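We got to the Gidano garment works in Stundthorpe just after 9 and I could have stayed all day! Remo Ruchti, our guide, went straight to the hanging bench, where arms are learning the fiddliest job in the building - getting a shirt onto a hanger.

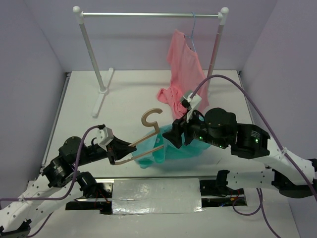
Who hangs the shirts at the moment? A crew of six, by hand, over 700 a shift.

Vi, on that crew for years, now spends her mornings teaching the arms and loves it. Her shoulders do too.

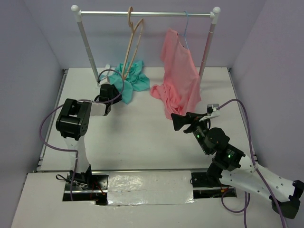 She's also moving into repairs, the work she always wanted, and the Pridberg site starts the same training in August. Can't wait to see it.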